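Home News Publications Tenders Contact

Marnthorpe Water adopts revised pipe lining specification for trunk main renewal

9 September 2021
By Nivaldo Fagundes, Technical Communications

Marnthorpe Water has adopted a revised specification for the lining of cast iron trunk mains and will apply it to all renewal work let under its current framework. The first scheme to be carried out under the new document is the Prustmont trunk main, a gravity supply that runs from the Prustmont service reservoir to the distribution chamber at Vandenberghe Road.

The revised specification replaces the edition in use since the framework was let. It changes the surface preparation standard, the method of recording film thickness, the curing period before disinfection and the criteria for returning a lined section to supply. Requirements for structural lining are unchanged and remain in a separate document.

The Prustmont scheme covers 1261 metres of main, divided into 7 working lengths. Each working length is isolated, drained, cleaned, inspected, lined and returned to supply before the next is opened. Customers in the area will be fed from the eastern zone while each length is out of service. No planned interruption is expected at any property, although pressure may be lower than usual in streets at the top of the zone during the morning and evening peaks.

Background to the revision

The trunk main was laid in unlined grey iron. Internal corrosion has reduced its bore at several points and is the main source of the discoloured water reported by customers when flows change suddenly, for example after a hydrant has been used. Samples of pipe wall cut out during earlier repair work showed that the remaining thickness of sound metal is adequate for the working pressure. The main is therefore suitable for a non-structural lining and does not need to be replaced.

A review of earlier lining work in the Marnthorpe area found that most defects arose at the preparation stage. Linings had been applied over residual water in the invert, over loose scale left at joints, and in a smaller number of cases over sediment that had returned to the pipe between cleaning and spraying. Where the lining had been applied to a clean surface it was found to be in good condition, with few exceptions.

Principal changes

Surface preparation. The previous edition allowed the contractor to choose between drag scraping and pressure scraping. The new edition requires drag scraping followed by a foam swab, repeated until the swab is withdrawn without free water or loose material. The pipe must then be inspected by camera along its full length, and the recording submitted to the site engineer before the spray head is inserted. If lining does not begin on the same shift, the inspection must be repeated.

Film thickness. The nominal thickness of the lining is 2 millimetres. Thickness was previously calculated from the volume of material pumped and the winch speed. That calculation is retained, but must now be supported by direct measurement at both ends of each working length, taken at the crown, the invert and both sides. Readings are to be entered on the record sheet at the time they are taken. A sheet completed later will not be accepted.

Curing. The period between the end of spraying and the start of disinfection is to be measured from the time the spray head leaves the pipe. Pipe ends must be capped throughout. The contractor must record the air temperature inside the main at the start and end of the period, and the period must be extended in line with the material supplier's data sheet where either reading falls below the stated minimum.
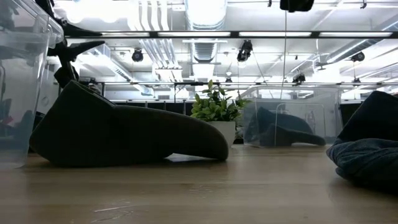
Return to supply. Two consecutive satisfactory samples are required from each working length. The sampling point must be downstream of the lined section and must not be shared with another length. Turbidity, taste and odour are to be assessed on site before the samples are sent to the laboratory. Where a sample fails, the length must be flushed, disinfected again and resampled, and the cause of the failure stated in writing.

Service connections. Every ferrule is to be located before lining and checked for blockage afterwards. The earlier edition required a check only where a customer reported low flow. The new requirement applies to all connections, including those recorded as disused.

Joints and fittings. Lead-run joints must be viewed from both directions during the camera inspection. Any joint showing displacement, seepage or a missing section of lead is to be repaired from an excavation before lining. The lining must not be used to bridge a defective joint.

Contract arrangements

Zollov has been appointed to carry out the Prustmont scheme following a tender under the framework. The company will provide the cleaning, spraying and inspection crews. Marnthorpe Water will operate all valves on the network and will carry out the sampling. Excavation and reinstatement are included in the Zollov contract, apart from the chamber at Vandenberghe Road, where the work will be done by the utility's own maintenance section because the chamber also houses the zone meter.

Nivaldo Fagundes, who edited the revised specification, said: "The old document told the contractor what the finished lining should be and left much of the preparation to practice on site. The new one sets hold points. Work stops at each of them until the record has been seen and signed. We expect the first working length to take longer than it would have done before, and the programme allows for that."

Access pits will be dug at the ends of each working length. Pit positions have been agreed with the highway authority and have been chosen to make use of existing valve positions where possible. Pits will be fenced and plated when not in use. At Vandenberghe Road the footway on the north side will be closed and a signed route provided on the opposite side. Temporary traffic signals will be needed at the junction with the reservoir access track, and will be set to manual control during school arrival and departure times.

Noise from the compressor and the winch will be limited by acoustic screens. Work that requires the spray rig to run continuously may extend into the evening, as a lining cannot be stopped and restarted part way along a length. Residents near the pit concerned will receive a card beforehand giving the hours of work and a contact number.

Information for customers

Some customers may notice discoloured water when valves are operated at the beginning and end of each working length. The colour is caused by iron sediment disturbed by a change in the direction or speed of flow. Customers should run the cold tap nearest the stop tap until the water is clear, and should avoid using washing machines and dishwashers until then. Hot taps should not be used to clear the supply, as this may draw sediment into the hot water system.

Customers who use water for dialysis at home, or who run a business that depends on a constant supply, are asked to make contact before work begins in their street so that the arrangements can be confirmed. A letter giving the order of the working lengths has been sent to all properties in the zone.

Programme and reporting

The programme for the Prustmont scheme is 20 weeks from the date of possession, including mobilisation and final reinstatement. Completion records for each working length will be held with the asset record for the main and will include the inspection recordings, thickness readings, curing temperatures and laboratory results. A report on the use of the specification will be issued in May, after the reinstatement inspection, and any amendments will be made at that point. Contractors on the framework may submit written comments on the wording of individual clauses before then.

The revised specification applies to all orders placed after the date of this notice. Orders already placed will be completed under the previous edition unless both parties agree otherwise in writing. Copies are available from the procurement office, and printed copies should be treated as uncontrolled.

Contact: Technical Communications, Marnthorpe Water | © 2021 Marnthorpe Water. All rights reserved. | Back to top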